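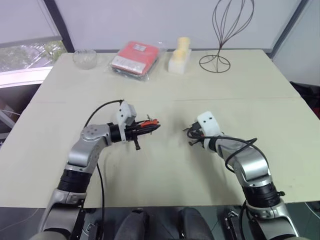 Figure 3. Objects in a row on a light beige tabletop, with a small clear glass bowl at the far left.

4. The kitchen table as a place of sorting

4.1 What people meant by "clearing up"

When we first drew up the interview guide for the Hastis households, we had a whole page of questions on cupboards, drawers, attics and garages, and exactly one on tables. It seemed enough at the time. People who write about household storage (and we count ourselves among them) tend to think of a table as a surface where meals happen and of storage as something that goes on behind doors. By the second round of visits we had rewritten the guide, and the table had a page of its own, because our hosts kept leading us to it. They would sit us down, pour the coffee, and then apologize for whatever had gathered at the far side, and that apology very often turned into the best part of the conversation.

The word that came up most was "parked." A thing that is parked has been put down with some care by a person who fully means to come back for it. It has been taken out of its proper place, or has not yet been given one, and in the meantime it stands where everybody in the house can see it. Lilian Minja, who carried out most of the visits in the older part of town, noticed early on that parked things drift toward the back edge of a table, and that they are often set side by side instead of being piled up (Figure 3). A pile, one of her hosts told her, is what you make when you have given up. A row still has plans.

We were quite taken with that remark, and it shaped the coding that followed. In the transcripts we found 163 passages in which a person spoke of an object as waiting for something: a visitor, a shelf, a trip to the post office, a decision by somebody else in the family. These passages were read separately by Shanti Sengar and Harsh Sandhu, who then went through their disagreements together over several long and, we are told, very pleasant afternoons. Most of the disagreements had to do with packages. A package still in its wrapping can be waiting to be opened, waiting to be given away or waiting to be sent back, and the speaker does not always say which. We ended up coding all three simply as "unopened," and we return to the problem in Section 6.

4.2 Bowls

Small bowls deserve a few paragraphs to themselves. In seven of the households a small bowl was kept on or near the main table with no fixed use at all, and its owners were fond of it in a way that surprised us. One woman had brought hers back from Bragança as a student and had carried it through four moves. It had held earrings, bay leaves, foreign coins and, for one winter, a very patient snail. Asked where the bowl belonged, she laughed and said it belonged wherever she was tidying.

Goodall's earlier work on rented rooms helps a good deal here. Yvonne Goodall described certain containers as "permissions," by which she meant that a bowl or a tray makes it all right for loose things to be out. Keys on a bare table are mess; keys in a dish have been put away. We found the same feeling in Hastis, though our hosts went a little further and spoke of the empty bowl too as doing a job. An empty bowl on a table was an offer, a place kept open for whatever the day might bring in, and several people told us they disliked seeing one go back in the cupboard.

There were also households where the feeling ran the other way. Two brothers who shared a flat above the Doltano bakery told Thanasis Karras that a bowl left out would fill up "all by itself" within a week, mostly with screws and old batteries, and that they had therefore agreed to own none. They kept to this quite cheerfully. Their loose screws lived along the windowsill, sorted by length, and neither of them thought of this as storage either.

4.3 Whose row is it?

A row at the back of a table is shared property in an odd sort of way. Anyone may add to it, but people were slow to take things away from it, even when they were sure that the person who had parked an object had long forgotten it. A mother of three described moving the same bundle of school papers to wipe beneath it, and setting it back in the same spot, from February until the summer holidays. When we asked why she had not filed the papers, she said they were not hers to file. Her daughter, interviewed later, believed her mother was keeping them.

Stories of this kind were common enough that we have come to think of the back edge of the table as a sort of slow conversation in the family. The turns are long, and a good many of them are misunderstood. In the Sulia study, where the rooms were larger and most families had a separate hall or porch, hosts spoke far less about tables, and we suspect the hall was carrying on the same conversation for them. We did not ask about halls in Hastis with anything like the same patience, and we would gladly do so now. The next section takes up the matter of drawers, where the objects are out of sight and the talk about them is rather different.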